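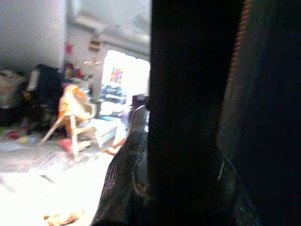

Trorham Home Robotics – statement on the gripper fault at the Milelov trial site. Posted 2019-01-29. The thread covers what is known, what has been done, and what participating households should do. (1/13)

During a tidying run in a family playroom, a Jendell mobile unit failed to release an item it had been told to put down. The two fingers stayed closed at holding force after the release command was sent. No person was hurt. (2/13)

The child who uses the room was in another part of the house. Trial rules require that no child under 13 be in the same room as a moving unit, and the rule was followed. (3/13)

The unit's log shows that the release command was received and acknowledged. The finger motor then reported "open" while the position sensor still read closed. The control software accepted the motor's report and moved on to the next step. It should have stopped. (4/13)

The arm began its travel with the item still held. The adult present pressed the stop button on the base and the arm halted 19 centimeters into the movement. We thank the household for acting quickly and for calling the support line straight away. (5/13)

Thérèse MacDonald, our head of product safety, is leading the review. Charoen Somboon is responsible for the mechanical inspection. Both report directly to the managing director for as long as the review is open. (6/13)

Inspection found a worn coupling between the motor and the finger drive. The motor could turn without moving the fingers. The part is rated for 400 hours between checks. This unit had run 1203 hours, and the check had been marked complete in our service system when it had not been carried out. (7/13)

The missed check is our error. The entry was copied forward during a transfer of service records last year. We are comparing every record in that transfer with the paper job sheets kept at the Nigam depot. (8/13)

Room lighting was also reviewed. The wrist camera view on the playroom side is heavily washed out by light from the opening, and small items on the floor show only as patches of color. We have found no link between this and the failed release. It has been logged as a separate matter – camera exposure limits will be looked at on their own schedule. (9/13)

All Jendell units in home trials have been stopped remotely. Please do not restart a unit, even if the panel shows it as ready. Leave it on its dock with the base switch off. (10/13)

If a unit is holding an item, do not pull on the item or try to open the fingers by hand. Call the support number on the base label and an engineer will come to the home. (11/13)

A software change now in testing compares the motor report with the position sensor before any arm movement. If the two disagree, the unit stops and sounds an alert. Units will return to service only after the change is installed and the coupling has been replaced. We do not expect this before the end of February. (12/13)

Households may leave the trial at any time and keep the full participation payment. Written findings will be sent to all participants and posted on this account when the review closes. Questions about an individual unit should go to the support line, as we cannot discuss service records in replies. (13/13)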